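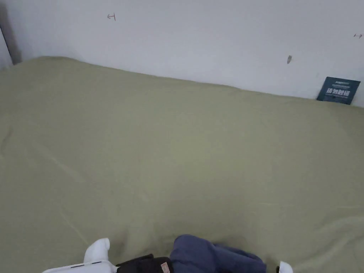 The green sheet on the bed, almost flat.

I have promised myself for a long time that I would write about bed sheets, and on Thursday evening I finally had one that deserves it. It is a fitted sheet in sage green. The shop calls the color "Witano", which is not a word in any language I speak, but I like how it sounds.

When I moved to Closotska, I owned 2 sets of bedding, both white. In my first language we have a saying that white linen shows who is the housekeeper, and I did not enjoy what it was showing. So in July I took the bus to Nosarport, where there is a big home store, and I stood in front of the shelves for so long that the shop assistant asked me two times if I needed help. I wanted a color that is calm and does not look sad in winter. Gray looked sad. Beige looked like a hotel. The green was the last one I took in my hand.

A fitted sheet has its own character, and I had to learn it. My grandmother used only flat sheets and she folded the corners like an envelope. With elastic I was always fighting: I put on one corner, then the next, and when I came to the last one, the first one jumped off. Now I do it in a different order. I start with the corner that is hardest to reach, the one by the wall, then I go to the corner diagonally across from it. The other 2 corners come after this, and they give me no trouble.

Then comes the smoothing. I put both hands flat in the middle and push toward the sides, slowly. The fold lines from the package are stubborn and you can still find a few pale ones on the left half. I read that you can spray them with water and wait, but I am not such a patient person. After one or two washes they become softer by themselves, at least with cotton it was always so for me.

I must also say something about white walls. Behind a white bed I never noticed the wall. Behind a green one I notice every mark! There are two little red ones and a gray spot, and I look at them now with different eyes. A friend told me to try an eraser sponge, very gently, and first in a place where it is not important. Maybe next month.

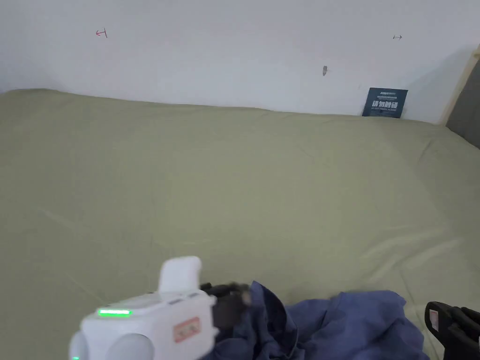
Green with blue on top. The blue one still has to be folded.

What I did not expect is how good blue looks on this green. It is a dusty blue, like old jeans, and even in a heap it pleases me. In the store I was afraid that green would not go with anything, and I almost bought a gray blanket to be safe. I am happy that I saved the money.

Of course a heap on the bed is still a heap. My rule is that the bed is the folding table, so everything must be folded before I can sleep. The rule works well for towels and badly for socks.

For washing I follow the label and I close the fitted sheet inside out, with the elastic gathered, because otherwise it swallows all the small things in the machine. Last time it swallowed a pillowcase and I was looking for it until the next morning. I wash it apart from the white sets, which I keep for guests.

The matching pillowcases were sold out in Nosarport. If they come back I will take two, and if not, I will try to find something in the same blue.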